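Diliden Magnetic Travel Chess Set: Small Board, Big Fan
By Nerea Robles
Jul 6, 2022

I bought this in March for a train trip and it has hardly been back in the drawer! My old folding set (a Gallardo, much loved, missing a bishop) is now officially retired.

The magnets are what sold me. They hold well enough that I can pass the board across a table mid-game, but you don't have to wrestle a piece off its square. I do wish the pawns were a little bigger, because my thumbs knock into the neighbors when the ranks are full.
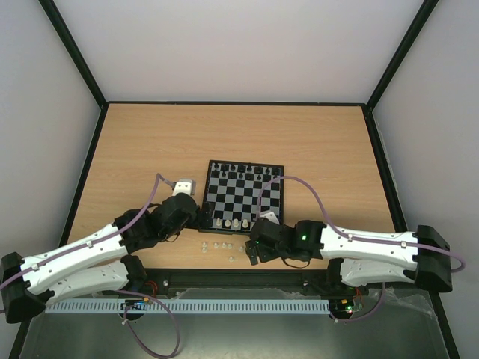
Setup takes me a couple of minutes. I tip the white pieces out next to the board and do the back rank first, then the pawns, and I've played 376 games on it this year (yes, I keep a notebook) without a single magnet coming loose.

Black and light squares are easy to tell apart, even in the evening, and the coordinates on the border are a real help if you write down your moves. The "1" sits right beside the dark a1 square, so my nephew has finally stopped setting up the board sideways. The rooks are my favorites, with proper little notches in the crown and a nice wide base.
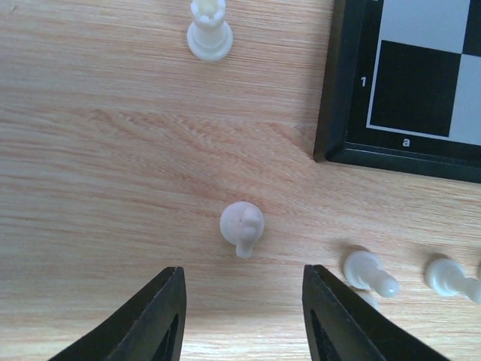

Would I buy it again?

Yes, and I already have, as a birthday present for my brother. Mine lives in my backpack now.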